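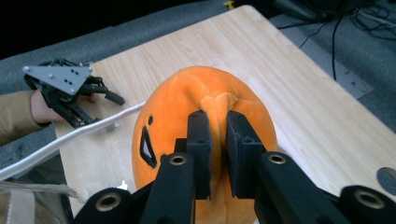

Slide 1. The orange plush, pinched by its tuft, from the gripper's own camera.

(Leave this up while people find seats. Start once the door is shut.)

Hi everybody, thanks for coming. I'm Lingyun, I work on the data side at Stunside, and most of my week goes into picking things up and putting them down again with a tool in my hand. So that's the talk! How we gather examples for a robot that has to learn to handle soft stuff, and what I'd change if we started over.

Point at the two black fingers. This is the view the learner gets. It never sees the room the way we do, it sees fingers, a bit of linkage, and whatever is between the tips. Let that sink in for a second because the rest of the talk hangs on it.

Point at the tuft. Ask the room: where would you grab this thing? (Somebody will say the belly. Somebody always says the belly.) It's a big round body and our fingers don't open that wide, so the tuft is the handle. We never wrote that down in the instructions. Yuxi Yuan just went for it the first time she had a turn, and I went for it, and then everyone did, and we ended up with a big pile of episodes that all say "find the bit that sticks out." Great for this toy. Then we handed the policy a folded towel and it went hunting for a tuft. Pause for laugh, if there is one.

So, first thing I want people to take home: your demonstrators agree with each other way more than you think, and that can hurt you. We now ask for 3 different grasps per object before anyone moves on. Seam, fold, whatever you can get hold of. Some of them are ugly. Keep the ugly ones.

Point left, at the other hand. Two kinds of hand around one table, the simple pinch one and this one with the jointed fingers. People ask me which is better and I dodge it every time (dodge it again if it comes up). The pinch tool is quick to learn. Jianguo Jiang got a new person going on it in one morning. The jointed one takes longer, and your arm gets tired, and you need breaks. Put the breaks in the schedule. I mean it, the episodes right before lunch are the ones we throw out most.

Now the messy part. Point at the white cable next to the plush, then the black tangle at the top right. I used to tidy all of this. I'd coil everything and wipe the table down, and the pictures looked lovely. Then we took the same model over to Otbridge, where the table has a lamp cord running across it, and it kept reaching for the cord. So these days there's a rule on the wall: tidy for your feet, leave the table alone. If you could trip on it, move it. If it's just ugly, it stays.

(If short on time, skip the next bit and go to labels.)

Sessions. We run 2 blocks in the morning and 2 after lunch. Back in March we tried longer ones and Lihua Tang spotted that the grasps got faster and sloppier as the block went on, with lots of half-releases, where the tool opens a little and the toy just hangs there. You can't fix that with labels later. We went back to short blocks and I've been much happier.

Labels. Keep them boring! We had a phase of writing things like "gently lifts the sleepy orange guy," which was fun, and useless. Now it's object, grasp spot, start, end, did it count. Aiguo Tang built the form, it's called Dedach, don't ask me why, and it takes a few seconds per episode. There were 1911 episodes in the last batch and I went through every one of them myself. I don't recommend that. Split it between people and have them check each other's.

Last thing before questions. Watch the playback from the finger camera before you save anything. Standing at the table you think you did a lovely clean grasp, and then on screen your own fingers are covering the whole contact.

Questions. Likely ones: why plush (it squashes, and squashing is the hard bit), can we have the data (talk to Jianguo), does the toy have a name (yes, Tănase).

Water is under the lectern. Give the clicker back to Lihua.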